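Lireck opens Temgate lab for handling demonstration

Lireck opened its Temgate laboratory to visitors in April for a demonstration of its two-armed handling robot. The session started at 10 a.m. and drew up to 100 people, most of them from packaging and parts supply firms in the Ngui district.

Dela Darko, who leads the hardware group, ran the arm through a set of reach and grip routines at reduced speed. Each routine was repeated under operator control and then from a stored program.
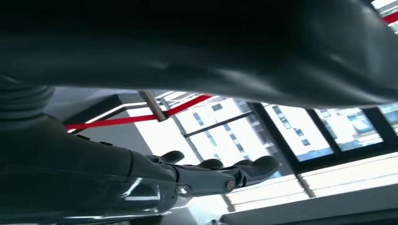 Zeltireck, the control software used at the event, reads joint position 200 times per second and limits finger force according to the part selected. Darko spent most of the question period on maintenance. The fingers end in rounded pads, and the linkages are held with round metal screws that remain exposed on the hand. Lireck lists the service interval for the hand at 1000 hours.

Tamsin Esposito, responsible for trials, presented results from a sorting test of 227 mixed parts. She said that thin flat items still cause most of the failed grips and that a revised finger routine is being tested.

A second demonstration, covering tool changes, is planned at the same site. Firms wishing to bring their own sample parts should send dimensions and weights to the Temgate office beforehand.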